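Bench notebook, Kos room
October, started 9:50

Good morning for the tip boxes! I finally sat down with the Drallen refills and the old Ilico ones side by side, and I have opinions. Order number on the carton was 2244, copying it down before the label goes in the trash like last time.

First thing, the refills fit. I had been worried about the rack sitting proud of the base, but it drops in with a nice little click and the lid still closes without catching a single tip. I opened and shut one 50 times while the kettle was on (yes, I kept a tally) and the hinge feels the same as when I began. The Sturance ones cracked well before that, and I still have a drawer of lidless bases to prove it.

Green racks on the shiny table:
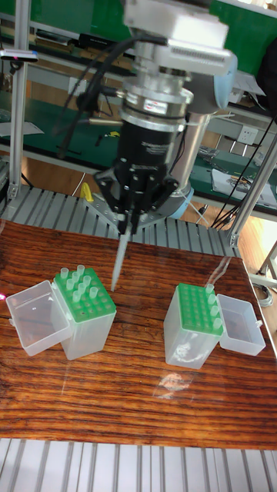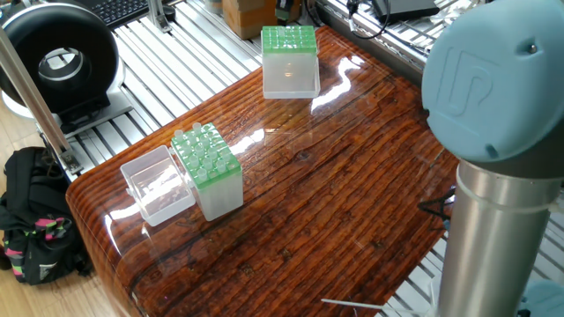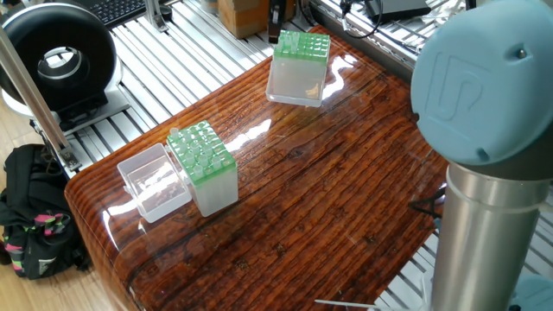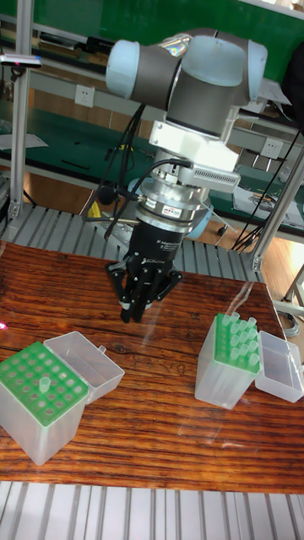 Now, part-used boxes, my favorite gripe. We have too many of them going at the same time, and everyone reaches for the fullest one, so the stragglers sit open for weeks. I'd love for us to merge them at the end of the day and only keep 2 open per bench. The last picture makes my case better than I can: one rack has a single tip left near its right edge while the other is packed tight. That lone tip should move over or get used, and the box should go back for a refill. Merging is quick work if you go row by row and start from the same corner each time. I like starting at the back left, but I'll happily switch if the rest of you prefer the front.

Lids. Please lay them hollow side up if they have to be off, and keep each one next to its own box. The Ilico and Drallen lids look like twins and they are so close to swapping, but the Ilico lid on a Drallen base leaves a gap you can slide a sheet of paper into. I put a dot of marker under the tab on ours.

Also tried wiping the racks with 70% and a lint-free cloth. Lovely result, no haze on the green, and the dust in the corner holes came right out with a dry brush afterward. Racks go upside down on the drying mat.

To do: 6 more refills for the Kos shelf, find the other marker, ask whether the autoclave bags come in the wider size.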